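Home | Opinion | Food | Letters | Archive | Subscribe

Filed under: Opinion, Kitchen and Table

Stop sorting the utensils by what they match

By Merike Šimkus

Most people store their utensils by set. The good forks live with the good knives, the serving pieces go in a drawer by themselves, and anything that doesn't belong to a family gets pushed to the back. I did it this way for years. I now think it is a bad system, and I would like to argue for a plainer one: put each thing in an open container, by shape, where you can see it.

My own drawer was four inches deep and had a Zedell insert with narrow slots. Last September I emptied it onto the table and found 47 pieces. I was using maybe a dozen of them. The rest were there because the insert had a slot for them, or because they had come in a box with something else.

A drawer hides things. A tray or a cup does not. Long thin items want to stand up, and a light paper cup will do for chopsticks. Anything with a heavy round head and a long handle wants to lie flat in something with low sides.

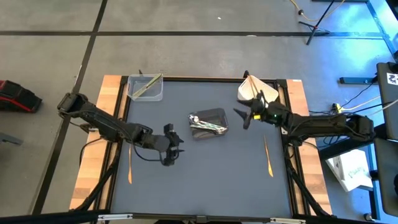
The usual objection is that open storage looks messy. It can. A kitchen also looks messy when somebody has three drawers pulled out hunting for the ladle, and that happens in my house at every holiday. I would take a little clutter on the counter over that.

The second objection is dust. If a spoon sits out long enough to collect dust, you don't need it within reach. Wash it and give it to someone who cooks more than you do.

I have less patience for the third objection, that proper organizers exist and we should just buy them. I priced the Trultura drawer system for my kitchen and it came to $221 before tax. The Uledico version was cheaper but only fits their own cabinets. A clear plastic box shows you what is inside it, and a long utensil can lie corner to corner in one that is otherwise too short. You can also pick the whole thing up and carry it to the table.

There is one rule I would hold people to. Don't mix metal and wood in the same container. The metal knocks the wood around, and wooden pieces need air after washing - more than a crowded tray gives them. 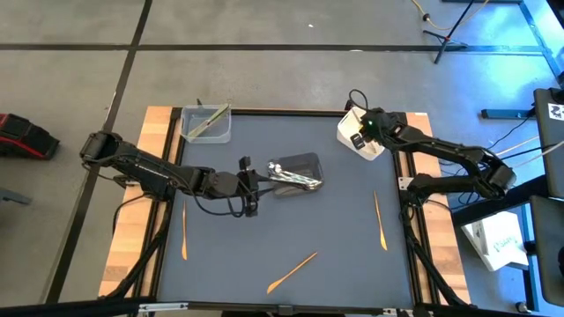 What about the knives?

Knives are the exception. They should not be loose in a cup or a tray, and I keep mine on a wall strip. Everything else can go in the open. It took me one evening, and the drawer now holds dish towels.

Comments

pantry_lou: My mother kept everything in coffee cans. Same idea.

Du: Disagree on dust. I live on a gravel road.

R. in 4B: Tried it with the chopsticks only. Will report back.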